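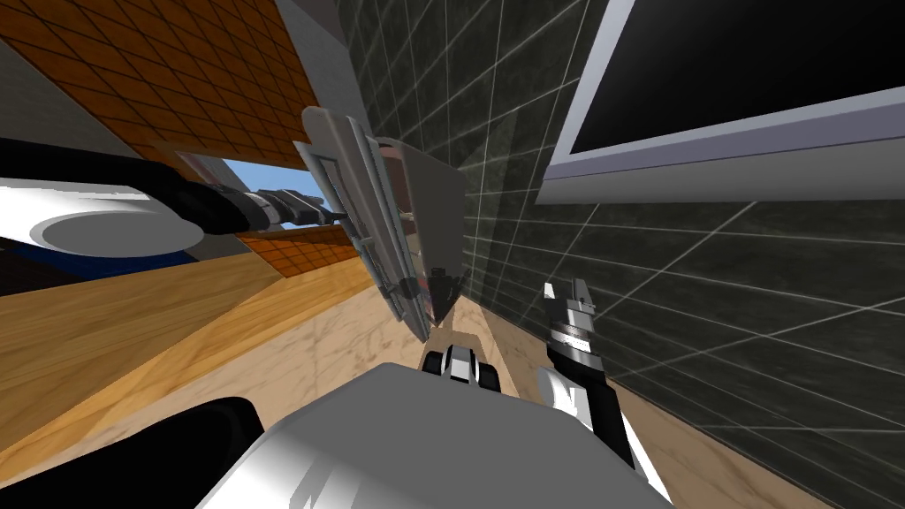 Home Recipes Garden About Me Archive

My grandmother kept her bread starter in a crock with a plate on top, and for most of my childhood I believed every family had one. It lived on the counter next to the radio. She called it the old man, and before bed she would lift the plate, look in, and tell us how he was doing.

I've been thinking about the old man a lot this April, partly because I finally have a starter of my own that's made it past the thirteen-day mark (my three earlier attempts went gray and sad well before that), and partly because my cousin sent me a box of Grandma's recipe cards. There are over 30 of them, tied up with kitchen string, and I sat down with them at four in the afternoon and didn't get up until it was too dark to read. I forgot about supper completely!

The cards are a puzzle. Grandma wrote for herself, so most of them leave out whatever she already knew. The one for rye says "flour, the usual, water until right, old man, salt." There is no oven temperature. There is a note on the back about a dentist appointment. I love it dearly and I can't bake a thing from it.

So I wrote to Mirjam De Smet, who I met years ago at a weekend baking course up in Skavau and who has answered my bread questions ever since with more patience than I deserve. I copied out the rye card word for word and asked her what "until right" could possibly mean. She wrote back two long pages. The short version is that rye dough should feel like wet clay, that I should stop trying to knead it like wheat, and that I ought to wet my hands and then leave the poor thing alone. She also thought Grandma's loaves were probably proofed overnight in the pantry, which was on the north side of the house and cold enough that we kept our coats on to fetch the jam.

I tried it that same night. I stirred the dough with a wooden spoon, smoothed it into the pan with wet hands, and put it in the back hall under a dish towel. In the morning it had come up nearly to the rim, with those little pinholes across the top that Mirjam told me to look for. I baked it hot to begin with, then turned the oven down, and the smell on the stairs was so close to the house in Urnlow that I had to go and stand on the porch for a minute.

Was it Grandma's rye? Well, no. It was a bit gummy in the middle, because I cut it while it was still warm even though I'd been told in plain words to wait a day. And hers was darker. My cousin thinks she put coffee in it, and my aunt says molasses, and the two of them have now been disagreeing by telephone for most of a week.

The heel was very good with butter, though, and by the second day the whole loaf had settled down and sliced beautifully. I took half of it next door and kept the rest for toast.

There's a card in the box for something called Lü cake that I can't make heads or tails of. It wants 185 grams of sugar, the only exact measurement in the entire collection, and then the last two lines are smudged past reading. If anyone out there had a grandmother who made it, please write to me. I think it has prunes.

We use cookies to improve your visit. By continuing to browse you accept our cookie policy. Accept Settings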